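Ellery Cricket Forum > Club and League Cricket > Chasing in the 34 over format

slipcordon_sal
Posted Saturday, 9:12 pm

OK I need to get this off my chest before I go to bed or I won't sleep. We lost to Trestau today chasing a total we should have knocked off with our eyes closed, and I want to hear from people who play the 34 over league because I think we're all doing chases wrong.

We bowled first, good track, a bit of grass on it, and kept them to something any decent side gets on that ground. Our openers come out and bat like it's a three-day game. I don't mean they played badly! They looked lovely. But by the drinks break we had all our wickets and hardly any runs, and then everybody who came in after had to swing from ball one. You can guess the rest. We lost four wickets in the space of two overs and I was the third of them, caught at deep midwicket off a ball I had no business hitting in the air.

So my question is, who here goes hard early in a chase and who still believes in keeping wickets in hand?

gullywasher
Posted Saturday, 9:40 pm

Wickets in hand, every time. Sorry Sal. I've played at Trestau plenty and that outfield is a swamp on the far side. You don't hit through it, you hit over it, and you can't hit over it until you've had a look at the bowling. Your openers did their job. It sounds like the middle order panicked.

slipcordon_sal
Posted Saturday, 9:48 pm

Well I AM the middle order so thanks for that lol. But fair, I did panic. My point is I shouldn't have been put in the spot where panicking was the sensible option. The rate had climbed past eight and their best bowler still had overs left. What was I supposed to do, block him?

gullywasher
Posted Saturday, 9:51 pm

Yes? See him off, take the other end apart. There's always a fifth bowler.

Yorker_Pudding
Posted Saturday, 10:20 pm

I was at that game (my brother-in-law scores for Trestau) and I'll stick up for Sal a little. Their fifth bowler was the little left-arm spinner and he was the best of the lot today. He went round the wicket to the right handers and kept landing it on the same rough patch. There was no soft over to wait for. By the time your number five came in the field was back on both sides and the singles were there, but everyone was playing for the boundary.

That's what I'd look at, the singles. I don't care what the openers' strike rate is if they're turning it over. Your two were hitting nice drives straight at cover and then leaning on their bats.

We had the same trouble at Brudenier a couple of seasons back. We'd lose chases by five or six runs and everyone would go home talking about the one big shot that didn't come off. Our captain started making us run everything in the nets, and I mean everything, pads on, calling out loud, even if the ball just dribbled off the pad. I hated it. Felt like being twelve again. But we started winning the tight ones.
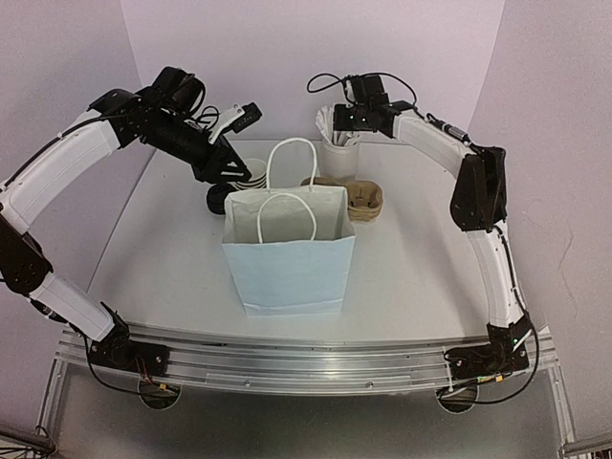
The other thing we did was set a target for the first ten overs before anyone walked out, so the openers weren't guessing. If they were behind it at the end of the eighth, one of them had to take a risk, and it was agreed beforehand which one. Saves a lot of sulking in the changing room. It also meant that if he got out doing it, he came back to a pat on the back and a sandwich.

Sal, how did your number three go? I left my seat to get a coffee and he'd gone when I came back.

slipcordon_sal
Posted Saturday, 10:34 pm

Run out. By me. We don't need to talk about it.

Yorker_Pudding
Posted Saturday, 10:36 pm

Ah.

tailender57
Posted Saturday, 11:02 pm

57 in my user name is my highest score so take this for what it's worth, but I think you're both wrong. The toss lost you that game. Why would you bowl first on a pitch with grass on it in July? It's dry as a bone by three o'clock and it turns. Bat first, get whatever you can, and let the other lot worry about it.

gullywasher
Posted Saturday, 11:09 pm

Strongly disagree. With grass on it you want the new ball in your hand. And they did bowl well, they kept Trestau to a gettable score. The decision was fine.

tailender57
Posted Saturday, 11:15 pm

Gettable and yet they didn't get it.

slipcordon_sal
Posted Saturday, 11:21 pm

We lost the toss, by the way. They chose to bat. So you can both stop.

offcutter_anon
Posted Sunday, 8:05 am

Morning all. Reading this with my tea and enjoying it more than I enjoyed our own game (rained off at Gindus after four overs, and I'd driven all that way with the kit bag on my lap).

I'm with Sal on this one. Keeping wickets in hand comes from the old longer format and people haven't let go of it. With 34 overs you've got fewer balls to waste and the same number of batters to get out. If you finish a lost chase with five wickets still standing, what did you save them for?

My only worry is that club openers who get told to attack tend to hear "slog". There's a lot of room between leaving everything and trying to put the third ball over the pavilion. I'd move somebody who hits it hard along the ground up to open, and drop one of the pretty ones to four.

gullywasher
Posted Sunday, 8:31 am

And when the ball's swinging and you're three down for nothing? Pretty looks all right then.

offcutter_anon
Posted Sunday, 8:44 am

Then you send in the other pretty one, he's at four!

slipcordon_sal
Posted Sunday, 10:17 am

Slept on it and I'm slightly less cross. I talked to our captain this morning and he's up for trying the ten-over target that Pudding mentioned. He's less keen on moving an opener down, mainly because one of them drives half the team to away games and we need him happy.

We've got Brudenier at home next, so Pudding, I'm now regretting asking for advice in public. Running drills are on for Tuesday, pads and all. I've been told I'm doing the calling.

Yorker_Pudding
Posted Sunday, 10:25 am

See you there. I'll be at cover, so please keep hitting those drives.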